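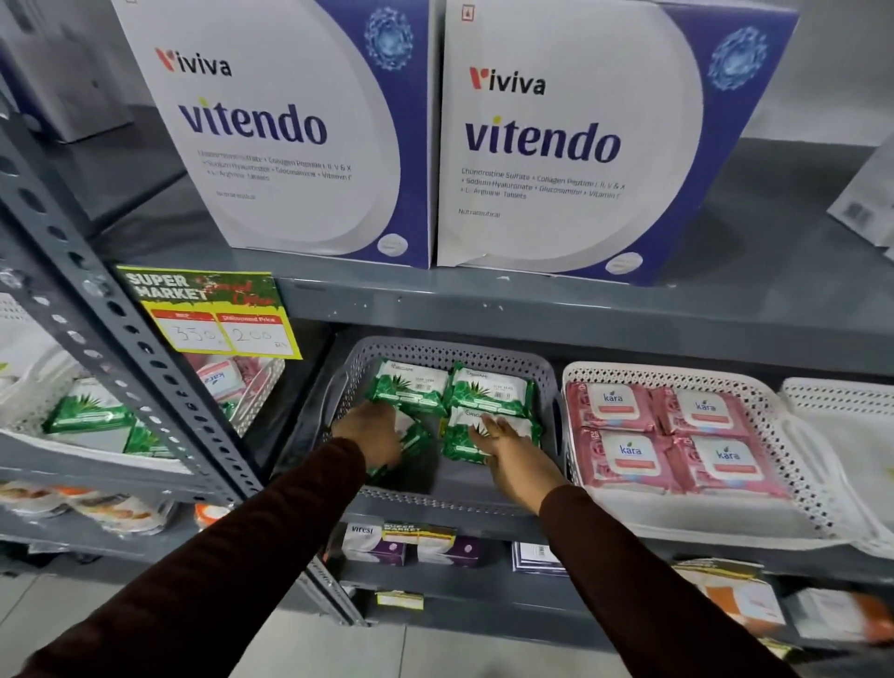

The Stalimon method was simple enough. You sorted the wipes with your own hands, the head camera watched, and at night the arm at Drurkside was trained on whatever you had done.

I was on session 149. Green packs, pink packs, baskets. The paper would say the arm learned better from people who paused. 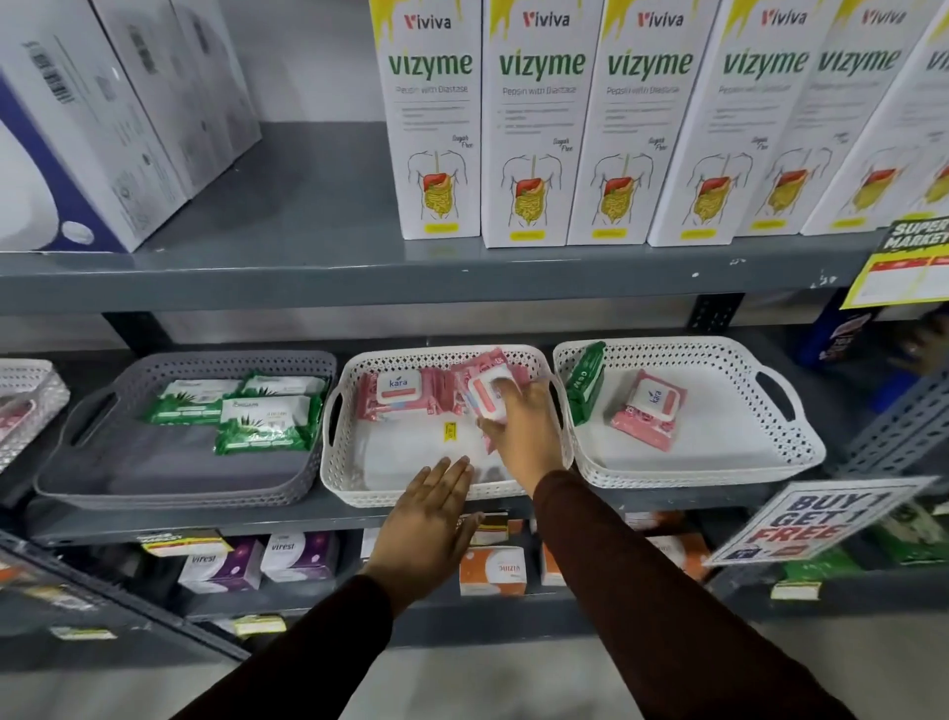 *Sadis Quarterly, Issue 2, p. 149*

I had not known I paused. Antunes sent the graph in November: 400 runs with the pauses cut out, 700 with them left in. The second line was higher all the way along.

"Don't change anything," the message said.

After that I couldn't rest a hand on a pack without wondering how long I had left it there.
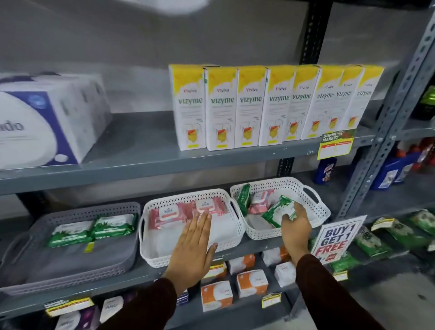
*One hand still, one hand working.*

I drove out to Drurkside to watch the arm. It took hold of a green pack, then stopped – the way I do, I suppose – and I stood there waiting for it to go on.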